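3.2 Collection of demonstrations in simulation

All demonstrations for the tabletop tasks were collected in the Pitico simulator by two operators, who took turns at the same workstation. Each episode begins with the gripper above the table and the fingers open. The operator then has 60 seconds to finish the task. Episodes that ran over this limit were saved in a separate folder and not used for training. After this step the set contained 3,959 episodes.

For every episode we store the view from the gripper, the finger opening and the commands of the operator. We change the colors of the table, the walls and the furniture between episodes, so the policy cannot depend on one fixed background.

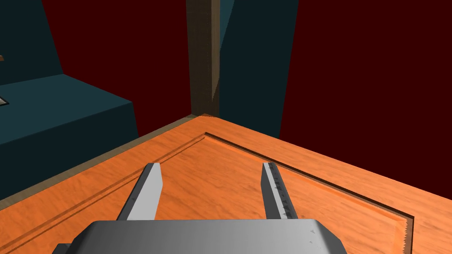
Figure 4. View from above and behind the open gripper in one rendered room, with the wooden table and its inset panel.

Radomir Stojanović objected, after reading a draft of this section, that changing the colors alone is a weak form of variation, and that the position of the furniture should change as well. We agree with this remark in part. In the first 800 episodes the layout was indeed fixed. In the later ones we moved the furniture by small random distances, but the table kept its shape and its height. The effect of the table height is therefore not measured in this work.

Labels for success were given by the operator at the end of the episode and checked a second time by Tyyne Aaltonen. When the two labels were different, the episode was removed.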